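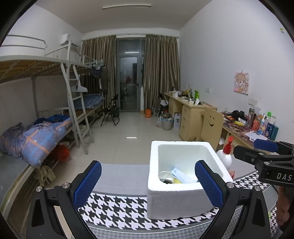

Music > Classifieds > Musicians Wanted

Brulon needs a synth player (and a few loud voices)

May, by Amerley Asante

Filed under: Wanted, Electronic, Bands & Members

Hi all! I sing and write most of the words in Brulon, and we're looking for a new live synth player before we go out again this fall. Our last one, Kwabena Gbeho, has moved three time zones away for work. He's still finishing his parts on the new record from over there, but he can't be on stage with us, so we have a keyboard-shaped hole to fill.

If you don't know us, we make dark, heavy electronic stuff with a lot of shouting in it. Think drum machines, ugly bass lines and choruses you can still sing on the walk home. We've put out 2 albums on Grikusness, which is a tiny label run by Mounir Zerouali, and the third is called Odoi and it's nearly mixed.

What you'd be doing

Mostly bass lines and leads, played by hand. I know plenty of bands in our corner run the whole set off a laptop and that's fine, but Evaristo Orozco (drums, pads, most of the swearing) likes to speed up when the room is good, and I like to stretch the endings, so we need a person who can follow along. You'd also trigger samples and sing backup on four or five songs. You don't need a great voice. I don't have one either!

Gear: bring whatever you love. We have a spare mono synth and a decent four-octave controller at the practice space, plus stands and a small mixer. If you've only got a beat-up keyboard from high school, please still write.

The practical stuff

We practice 2 evenings a week, 7 to 10 p.m., at the Ballia building, second floor (the elevator is slow, take the stairs unless you're carrying an amp). The fall run is eleven shows, all within driving distance, in Evaristo's van. Biggest room holds 831, smallest is a record store.

Money: show fees get split evenly after gas and the van, and you'd get the same share as the rest of us from the first gig. We raised around $3000 from preorders for Odoi and that's all going to mastering and vinyl, so please don't picture a salary. Most people in the band have day jobs.

You should be 18 or over because of the venues. Reading music isn't needed, I can't do it. Being okay with long drives and gas station burritos is.

And the loud voices

Separate thing: we want a crowd of people for the gang vocals on the last track. One afternoon, starting at 1 p.m., no experience, bring a friend. We'll feed you and your name goes in the liner notes, spelled right, I promise. Kwok-wai Chiang is recording it and he'd like to know numbers ahead of time, so drop us a line first if you're coming.

How to get in touch

Message us through the contact form on the band page and put SYNTH or SHOUT in the subject. For synth, send me a link to anything you've played on, phone recordings are totally fine, and tell me a song you wish you'd written. I'll send back two of our tracks to learn and we'll set up a tryout at Ballia. I'm reading messages until the end of the month and I'll answer every one, even if it takes me a few days.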